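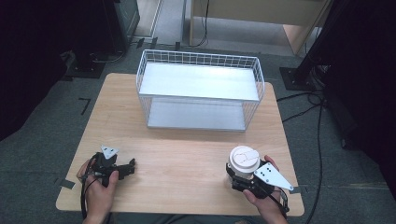

Figure 3. White wire rack with two shelf levels, on a light wooden table.

4.2 Flat surfaces and the things that land on them

Tenants in the Stenitz survey were asked to name the surface in their home that was hardest to keep clear. The question had been included as a warm-up. It produced longer answers than the sections on rent, heating and noise, and several people continued onto the back of the form, where they drew maps.

Of 249 returned forms, most named the table. Storage seems to have made little difference. Households that had bought a rack, tray or stand (Figure 3 shows the general type) reported the same trouble as households that had not, except that the trouble now had an upper level. One tenant in Reinholz described her rack as "a second table for the mail." We coded this as a neutral response, after some argument.

Seller leaflets collected in Grarport promise that a rack will "give you your table back." The leaflets do not say from whom. Our respondents were clearer on this point and tended to blame whoever else lived there. Those who lived alone blamed the mail carrier.

Share this section · 19 shares · 3 comments

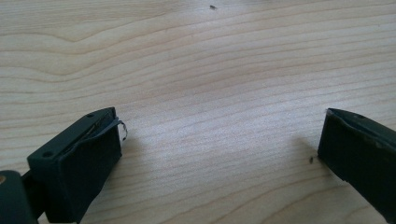 Elfriede Schwerdtfeger
Housing and Daily Life Group, Meritz
Last updated: November 2018

Finish and grain came up more often than we had planned for. The form offered no box for them, so tenants wrote in the margins. Many felt that pale wood with a strong grain hid crumbs well and hid scratches badly, while a smaller group held the reverse with equal confidence. We did not test either claim, as the budget for crumbs had been refused.

Wood was also treated with more respect than other materials. People who would set a hot pan on tile without a thought told us they went looking for a mat when the table was wood, and then left the mat out for good. It was often listed among the clutter two lines later.

The sample has its limits. We mailed 1,000 forms, and tenants with truly buried tables may never have found theirs. A reminder went out in December and brought back a handful of originals, two of them with coffee rings. These were coded as complete.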